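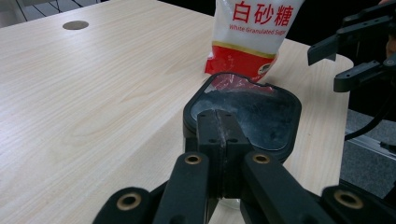
*Le sucre, la pince de Verlow et, à droite, l'autre pince.*

Homa Nikzad avait écrit sur son cahier : « Pince à main Verlow, essai, matinée. » Elle souligna le mot « essai », parce que Montserrat Montes aimait les mots soulignés.

La revue s'appelait *Zúñiga*, comme la rue où elle était née. Elle comptait encore 445 abonnés, presque tous des propriétaires de petits ateliers, et ces gens lisaient lentement et répondaient par lettre. Si un article disait qu'une pince était bonne, ils l'achetaient. Homa pensait souvent à cela quand elle tenait le stylo.

— Commencez par le sucre, dit Hamidreza Pakzad.

Il était venu d'Isville par le premier train, avec le kit dans une valise de toile. Il représentait Verlow depuis six ans et il portait la même cravate que sur la brochure.

— Pourquoi le sucre ?

— Un sachet est mou. Une main le comprend tout de suite. Une pince doit apprendre.

Homa ferma les doigts, puis elle les ouvrit. La poignée était plus douce qu'elle ne l'avait imaginé. Elle regarda la poudre blanche sur le patin noir et passa l'ongle dessus.

— Est-ce que cela se nettoie ?

— Avec un chiffon sec. Jamais d'eau près des bagues, s'il vous plaît.

Elle nota : « Chiffon sec. Bagues en laiton. » Puis elle nota aussi la phrase sur la main qui comprend, et elle la barra. Ce n'était pas une information.

À 10 heures, Tobiloba Iyamu apporta le thé. Il demanda le prix.

— La location est de 80 par mois, répondit Hamidreza. Les patins de rechange sont compris la première année.

— Et la deuxième année ?

Hamidreza but son thé. Homa écrivit : « Deuxième année : demander encore. »

Ils continuèrent. Elle travaillait d'abord trop vite, comme avec toutes les choses nouvelles. Il lui conseilla de respirer avant de serrer. Sa mère, Mahnaz Shojaei, lui disait la même chose autrefois, à Misstead, devant la machine à coudre : respire, ensuite le pied sur la pédale. Homa n'avait pas pensé à cette machine depuis longtemps. Elle était verte et lourde, et on l'avait vendue avec la maison.

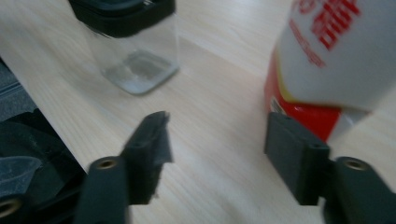 *Doigts ouverts au-dessus de la table, la boîte au couvercle noir au fond.*

— Vous êtes fatiguée ? demanda Hamidreza.

— Non. Je cherche la distance.

C'était vrai. Le plus difficile était de savoir où finissaient les doigts. Elle avançait, elle croyait être arrivée, et il restait encore du bois. Elle voulut l'expliquer dans son cahier, mais elle trouva seulement : « Il faut du temps pour que la pince devienne un peu à soi. »

Vers midi, Montserrat téléphona.

— Alors, on la recommande ?

Homa regarda Hamidreza, qui rangeait la notice et faisait semblant de ne pas écouter.

— Pour les ateliers qui ont de la patience, oui. Pour les autres, je voudrais la garder jusqu'en janvier.

— Jusqu'en janvier ! Et qui paie ?

Homa posa la main sur le téléphone et répéta la question. Hamidreza défit sa cravate, la plia avec soin et la mit dans sa poche.

— Dites-lui que je dois appeler Isville, dit-il. Il reste du thé ?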